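**Runau 생활기록관 공지 타래 (2019년 1월 17일)**
가정 조리 수기(手記) 기증 및 열람에 관하여 안내드립니다. 기증을 검토 중이신 분께서는 타래 전체를 읽으신 후 신청서를 작성하여 주시기 바랍니다.

---

기록관은 Lellthorpe와 인근 Rana 지역의 가정에서 작성된 조리 수기를 수집하고 있습니다. 공책, 낱장 메모, 달력 뒷면에 적은 분량표, 편지 속에 동봉된 조리법이 모두 대상에 포함됩니다. 출판된 요리책은 원칙적으로 제외하나, 여백에 필기가 있는 경우에는 접수합니다.

---

현재까지 정리를 마친 수기는 115점입니다. 목록은 본관 열람실에 비치되어 있으며, 작성 지역과 주요 음식명으로 찾아보실 수 있습니다. 작성자 성명은 기증자가 공개에 동의한 경우에만 목록에 기재합니다.

---

가장 자주 등장하는 음식은 Flernell입니다. 호밀과 사과를 켜켜이 담아 굽는 이 지역의 겨울 음식으로, 같은 이름 아래 서로 상당히 다른 조리법이 전해집니다. Rana 쪽 수기에는 버터 대신 돼지기름을 쓰는 예가 많고, Lellthorpe 쪽에서는 반죽에 식초를 조금 넣습니다.

---

어느 쪽이 본래의 조리법인지 묻는 문의가 꾸준히 접수됩니다. 기록관은 원형을 판정하지 않습니다. 각 수기를 작성된 그대로 보존하고, 차이가 있을 때에는 해제에 병기하는 것을 방침으로 합니다.

---

수기의 분량 표기에 대하여 말씀드립니다. 계량 단위가 적힌 수기는 드문 편입니다. "늘 쓰는 그릇으로 하나", "손에 덜 붙을 만큼", "지난번보다 적게" 등의 표현이 일반적이며, 이를 그램이나 밀리리터로 환산하여 옮기지 않습니다.

---

다만 기증자께서 해당 그릇을 아직 보관하고 계신 경우에는 용량을 측정하여 별지에 기록하고 있습니다. 그릇 자체를 기증하실 필요는 없습니다. 측정은 당일 완료되며 즉시 반환하여 드립니다.

---

불의 세기와 굽는 시간에 관한 기록도 같은 원칙을 따릅니다. 장작 화덕을 쓰던 시기의 수기에는 온도가 없고, 밀가루를 뿌려 색이 변하는 속도로 열을 가늠하라는 설명이 있습니다. 이후의 수기에서는 "중간 불", "눈금 가운데" 같은 표현으로 바뀝니다.

---

비교적 최근의 필기에는 탁상용 소형 오븐에 맞추어 시간을 고쳐 쓴 흔적이 나타납니다. 원래 숫자에 줄을 긋고 옆에 새 숫자를 적은 것으로, 두 숫자 모두 판독하여 입력합니다. 조리 기구의 변화가 가정의 기록에 어떻게 반영되는지를 보여 주는 자료로 분류하고 있습니다.

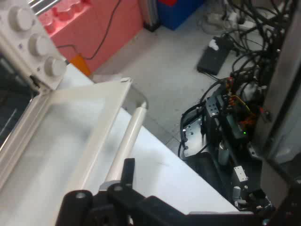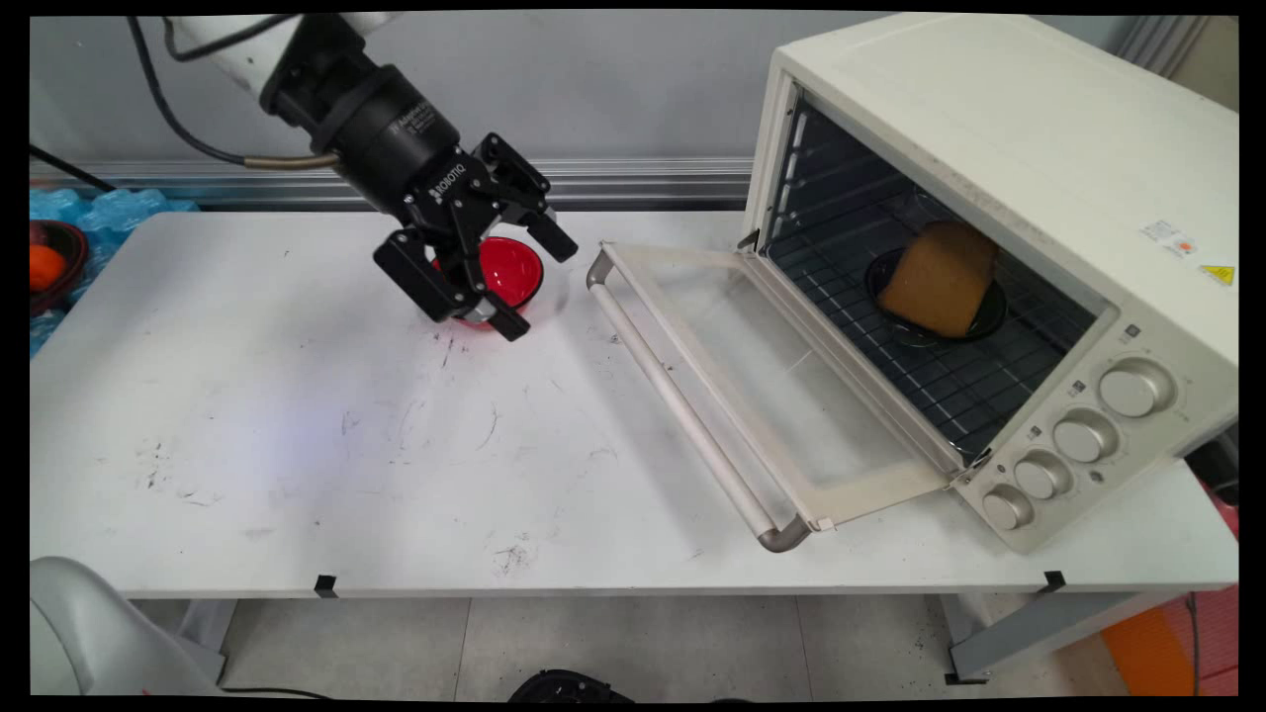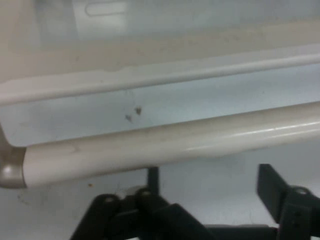
첫 번째 사진: 문을 내려 연 크림색 탁상용 오븐. 두 번째 사진: 붉은 그릇.

---

수기에 나타나는 방언 표기는 표준어로 고치지 않습니다. Rana 지역에서는 '굽다'와 '말리다'에 같은 낱말을 쓰므로, 문맥만으로 구분이 어려운 대목이 있습니다. 이러한 대목에는 표시를 남기고 기증자 또는 가족의 설명을 청취하여 주석으로 수록합니다.

---

기증 절차를 안내드립니다. 먼저 기록관 창구 또는 Lellthorpe 분관에서 신청서를 받아 작성하여 주십시오. 신청서에는 수기의 대략적인 작성 시기, 입수 경위, 공개 범위를 기재하는 난이 있습니다. 작성 시기를 알 수 없는 경우에는 비워 두셔도 무방합니다.

---

신청서 접수 후 담당 부서가 연락을 드리며, 방문 일정을 협의합니다. 우편 송부는 권하지 않습니다. 부득이하게 우편을 이용하실 때에는 반드시 사전에 문의하여 주시고, 수기를 접거나 비닐 봉투에 밀봉하지 말아 주시기 바랍니다.

---

소유권을 이전하지 않고 복제만 허락하시는 방식도 가능합니다. 이 경우 원본은 촬영과 상태 기록을 거쳐 3주 이내에 반환합니다. 복제본의 공개 범위는 기증과 동일하게 신청자께서 정하실 수 있으며, 이후의 변경도 서면으로 접수합니다.

---

얼룩이나 눌어붙은 반죽, 끼워 둔 영수증 등은 제거하지 말고 그대로 가져와 주십시오. 어느 면을 자주 펼쳤는지는 내용 못지않게 중요한 정보입니다. 테이프로 보수된 부분 역시 임의로 떼어 내지 마시기 바랍니다.

---

곰팡이가 의심되는 수기는 다른 종이류와 분리하여 종이봉투에 넣고, 신청서의 비고란에 그 사실을 적어 주십시오. 별도의 격리 공간에서 상태를 확인한 후 접수 여부를 알려 드립니다.

---

공개 범위에 대한 문의가 많아 다시 정리합니다.

- 전면 공개: 열람실 및 온라인 목록에서 본문 열람 가능
- 관내 공개: 열람실에서만 본문 열람 가능, 촬영 불가
- 비공개: 제목과 지역만 목록에 기재

가족 간에 의견이 다른 경우에는 합의가 이루어질 때까지 비공개로 보관합니다.

---

열람은 예약제로 운영됩니다. 한 번에 신청하실 수 있는 원본은 2점까지이며, 복제본에는 제한이 없습니다. 필기구는 연필만 허용됩니다. 음식물과 음료는 열람실에 반입하실 수 없으므로 입구의 보관함을 이용하여 주십시오.

---

수기에 적힌 조리법을 가정에서 직접 시도하시는 것은 자유입니다. 다만 저장 음식과 절임류의 경우, 과거의 방법이 현재의 식품 위생 기준에 부합하지 않을 수 있습니다. 기록관은 조리 결과에 대한 자문을 제공하지 않습니다.

---

조리법을 인쇄물이나 상업용 메뉴에 이용하시려면 별도의 이용 허가가 필요합니다. 신청서에 이용 목적과 발행 부수를 기재하여 주시고, 출처는 'Runau 생활기록관 소장'으로 표기하여 주시기 바랍니다. 기증자의 의사에 따라 허가되지 않는 자료가 있습니다.

---

학교 단위의 단체 열람도 접수하고 있습니다. 인솔자를 포함하여 13명을 넘는 단체는 조를 나누어 입실하게 되며, 원본 대신 복제본을 제공합니다. 수업 계획서를 함께 제출하시면 관련 수기를 미리 선별하여 둡니다.

---

5월에는 Flernell 관련 수기를 모은 소규모 전시를 Lellthorpe 분관에서 개최할 예정입니다. 전시에는 전면 공개 자료만을 사용하며, 펼쳐 두는 면은 보존 상태를 고려하여 교체합니다. 세부 일정은 확정되는 대로 본 계정과 분관 게시판에 공지하겠습니다.

---

전시와 관련하여, Flernell을 명절이 아닌 평일에 드셨던 기억이 있는 분의 구술도 받고 있습니다. 현존하는 수기에는 평일의 식사에 관한 기록이 현저히 부족합니다. 수기를 소장하지 않은 분도 참여하실 수 있으며, 구술 내용은 녹음 후 본인의 확인을 거쳐 등록합니다.

---

아울러 이미 기증하신 분 가운데 연락처가 변경된 분께서는 창구로 알려 주시기 바랍니다. 이용 허가 신청이 접수되었으나 기증자와 연락이 닿지 않아 회신이 보류된 건이 있습니다.

---

본 타래의 댓글로는 개별 상담을 진행하지 않습니다. 수기의 내용이나 가족의 인적 사항이 담긴 사진을 댓글에 게시하지 않도록 주의하여 주시고, 문의는 본관 창구 또는 Lellthorpe 분관으로 하여 주십시오.

Runau 생활기록관 수집과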